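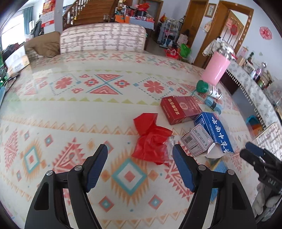 Skumus Household Packaging Diary: Data Card

Summary

The Skumus Household Packaging Diary is a record of the packaging that private households throw away, set aside for recycling, or keep for reuse. Entries were written by the households themselves, on paper or through a web form, over a period of nine weeks. The collection is published by the Skumus office for household waste studies and covers two neighboring towns, Shin and Haron. Of the 697 households that enrolled, 549 returned a diary that met the rules for inclusion described under Screening.

The dataset is intended for people who plan local collection services, teach about waste, or study how families sort at home. It holds no commercial sales data and cannot be used to estimate the market share of any product.

Contents of the release

diary_entries.csv: one row for each line in a diary
households.csv: one row for each household, with broad background fields
materials.csv: the list of material codes and their plain meanings
weeks.csv: the week labels and the local collection days that fell in each
notes/: remarks by the coding staff on entries that were hard to classify

All files are in UTF-8 with a header row. Fields are separated by commas, and text that contains a comma is enclosed in double quotes. Empty fields mean that the household left the space blank. The code NK means that the household wrote that it did not know.

Fields in diary_entries.csv

household_id: a random code, unrelated to address or order of enrollment
week: matches weeks.csv
item_text: what the household wrote, with spelling corrected
material: matches materials.csv
contents: food, drink, cleaning, personal care, mail order, or other
size_class: small, medium, or large, as judged by the household
outcome: trash, recycling, deposit return, reuse, or NK
rinsed: yes, no, or blank

Material codes

Soft plastic is coded separately from rigid plastic. Candy wrappers, bread bags, and the outer film from multipacks are all soft plastic, whatever their color or printing. A wrapper that combines plastic and foil is coded as mixed unless the diary states that the household took the layers apart. Tea bags and coffee filters are not packaging and were removed. Gift wrap was retained under paper, although several reviewers asked that it be given a code of its own, and users may wish to filter it by searching item_text for "gift".

Glass jars appear twice in some diaries: once when emptied, and again when the household later gave up on keeping them. The second entry is marked in the notes folder and should be excluded from totals.

Screening

A diary was included when it covered every week of the study and contained at least one entry in each. Weeks in which the household was away from home could be reported as such and were accepted. Diaries that recorded only weights were returned with a request for item names. Those that came back without item names were left out.

Households in Haron were also invited to weigh their soft plastic at the end of the study. The kitchen scales supplied had a limit of 500 grams, and heavier bags were weighed in parts. These readings are held in households.csv in the field soft_plastic_g. They are suitable for comparing one household with another but should not be used as a measure of town totals.

Known limits

Self-reported diaries miss things. Packaging discarded at work, at school, or in the street is largely absent. Small items were recorded less carefully toward the end of the study, and the number of lines per diary falls in the later weeks even where shopping habits seem unchanged. Families with young children are well represented in Shin and poorly represented in Haron. People living alone are few in both towns.

The study took place while the Flavoveo refill store in Shin was open for a trial season. Some diaries mention it by name. Users comparing the two towns should bear this in mind when working with the reuse outcome.

The week that includes the August street fair shows a sharp rise in disposable cups. These entries are genuine and have been kept.

Privacy

Names, addresses, and telephone numbers were removed before coding. Remarks about health, visitors, or money were deleted from item_text. Users must not attempt to identify a household and must not combine the files with address registers.

Terms of use

The files may be used, copied, and adapted for study, teaching, and public planning, provided that the source is named as "Skumus Household Packaging Diary". Altered versions must be marked as altered. Corrections are welcome and should give the household_id, the week, and the item_text concerned.

Contact the data desk | © Skumus | Back to top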